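Teaching by demonstration: drumming task added to the Jullora programme

The Robotics Teaching Group at the Masura Institute is pleased to report that its work on learning from demonstration has been extended to a musical task. The drumming exercise forms part of the Jullora programme, under which skilled movements are shown to a robot arm by a human operator and recorded for later study. The programme is led by Dr Bouchra Amrani, with Kamrul Fakir responsible for the operation of the cell.

Earlier stages of the programme dealt with everyday handling tasks such as stacking, pouring and the folding of cloth. Drumming was proposed by Debashish Haque in his review of the first year's results. He noted that the tasks chosen so far placed few demands on timing, and that a method of teaching which could not convey rhythm would be of limited use in much of the work for which it is intended.

Each demonstration is given by remote control. The operator sits at a separate desk and moves a hand-held controller, and the arm follows. The positions of the joints and the opening of the gripper are recorded throughout, together with views from fixed cameras. Operators are asked to complete the task from beginning to end without correction. Where a stick is dropped or badly placed, the attempt is kept and marked accordingly, as such attempts have proved useful in training.

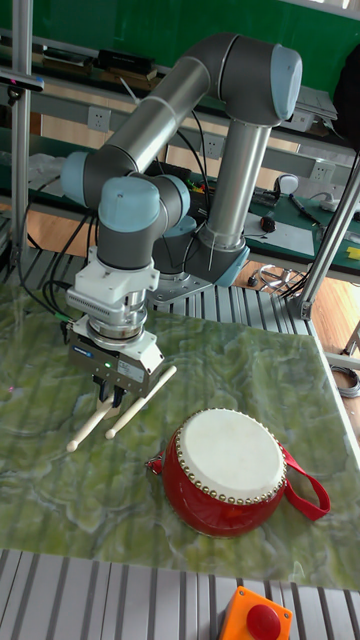
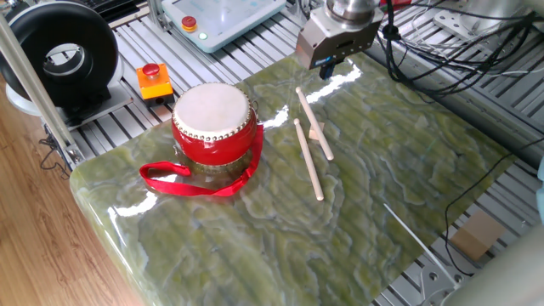

The drumming task in the Jullora cell, with the red drum and the pair of wooden drumsticks on the green work surface.

The task is divided into 4 stages: approach, grasp, playing and return. Of these, the grasp has required the most attention. The gripper must take up both sticks together, and a small difference in the angle at which they are held alters the way in which they meet the drum. Operators new to the cell are therefore given 40 practice attempts at the grasp alone before their recordings are admitted to the main collection.

Amna Niazi has prepared written guidance for operators, which is now in use. It sets out the starting position of the arm, the pace at which the sticks should be lowered and the point at which an attempt should be abandoned. It also asks operators to vary the position of the drum between attempts, so that the robot does not come to depend upon a single arrangement of the table. Sessions are limited to 90 minutes, and operators are reminded that a second person must be present in the room whenever the arm is under power.

The group intends to gather 3000 demonstrations of the drumming task. The recordings will be used to train the Astura control software, and the results will be compared with those obtained by guiding the arm directly by hand. Ilídio Salgado will carry out this comparison and will present his first findings to members of the Institute at the November seminar, to be held in the Dewan Room. The recordings themselves will be made available to partner departments once they have been checked.

Members of staff and research students who wish to be trained as operators are invited to apply to Kamrul Fakir through the group office. No previous experience of robotics or of music is required. Applicants should state the afternoons on which they are available and should obtain the agreement of their supervisor before applying.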